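Filed under: Home, Small Spaces, Tea & Snacks

The little white cabinet next to our sofa was meant to be a nightstand. It's the two-drawer one from Zanell, glossy, with gold bar handles and skinny gold legs, and it lived by the bed for all of 2 weeks before I dragged it into the living room. I regret nothing!

The trouble is the top. It's right at arm height when you're sitting down, so everything lands there - mostly packets. Tea samples, sugar, the sauces that come with takeout, the soup mixes I order from Gorkus whenever they do free shipping. I keep telling myself I'll sort them on Sunday-ish and then I make a cup of tea and sit down instead.

So this August I'm giving myself an evening. I paid 190 for this thing and I'd like to see the top of it again.

The "before"

I've let it get to the point where the packets are sliding over the side, and every time I plop down on the sofa I half expect the rest to follow. The bright yellow one at the back has been bugging me for days.
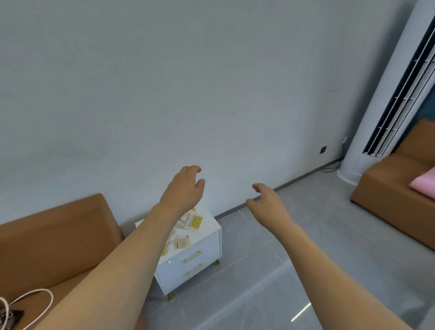

The plan

Tea goes in the top drawer, standing up in a shoebox lid (I cut one down last night and it fits, barely). Anything you'd put on food goes to the kitchen. Anything expired goes in the trash, and I'm not allowed to sniff it first and negotiate. Then the top gets a lamp, about 7 inches across at the base, and my book.

I'll report back once the drawers are full.

We use cookies to improve your experience. Accept | Manage preferences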